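The open day at Trunetti began with coffee in the car park and a safety talk that outlasted the coffee. I had driven 46 miles to Rutley expecting metal giants. What I got was a carpeted room, a table and a person in grey sleeves holding a pair of black grippers, moving a small block across a foam board with enormous care.

The project is called Hemero. Its makers want robots to handle small household things, and the way to get there, they told us, is for people to do the handling first, over and over, with the robot's sort of fingers.
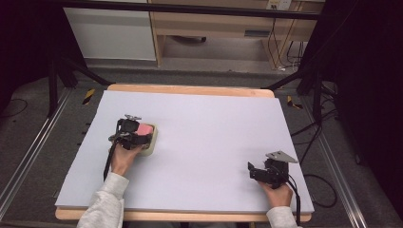 Visitors were allowed a go after lunch. I managed 3 decent pick-ups out of 6, and was told kindly that children do better. Your wrists learn quickly; your pride takes longer. The man behind me, down from the Ardeleanu works with a notebook, wanted to know when all this would be folding his shirts. Four years, said our guide, then looked at the ceiling and said perhaps more – it depended on the shirts.

I asked for another turn and was steered towards the biscuits, which we picked up by hand.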